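6. Descaling the Zotside kettle

Descale when the limescale light comes on, or every 6 weeks in hard water areas.

1. Unplug the kettle and let it cool.
2. Fill to the lower mark with cold water and add one Hiltance sachet.
3. Plug in, boil once, then leave to stand for 20 minutes.
4. Pour away and rinse twice.

Caution: do not put the base in water.

Cups used for measuring should be rinsed too. 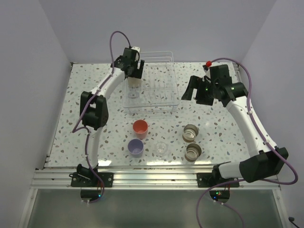
5. Refit the filter and close the lid.

Note: replacement filters are part no. 2894.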